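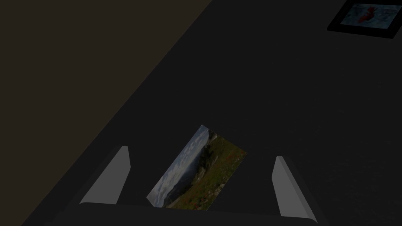 The gripper stopped over the postcard again and I said a word my mother wouldn't like.

It was past midnight at Dostenbridge, and the planner had been thinking for four seconds, which for a planner is basically a coma. I pulled up the log. Grasp candidates: 2. Both rejected. Reason: "insufficient cause."

I wrote that planner. I know every error string in it, and I never wrote that one.

So I did what any grown adult would do and called Norbert Hudec, who was asleep.

"Did you touch Zervas?" I said.

"I never touch Zervas. Zervas is your mess." I could hear him hunting for his glasses. "What's it doing?"

"It won't pick up the hill."

He knew which one I meant. Green slope, little red and orange flowers, clouds. Norbert had loaded it into the sim back in December as a flat-object test, and he'd never told me where he got it. Thin things are hard! There's nothing to pinch, so you have to slide one finger under the edge and hope your contact model isn't lying to you.

"Try the other one," he said. "The frame with the red thing."

I changed the target. The arm swung over, lifted the black frame without any fuss and put it back down. Then, with no command from me, it went right back to the hill, opened its fingers wide and waited.

I read him the new line in the log. "Object is already where it should be."

Norbert was quiet for a bit.

"That's outside Skondton," he said finally. "My sister took it. I kept meaning to go."

I had my hand on the reset key — three more runs and I could go home — and I just sat there with the fans humming.

"Are you still recording?" he asked.

"Yeah."

"Leave it up. I'm getting my coat."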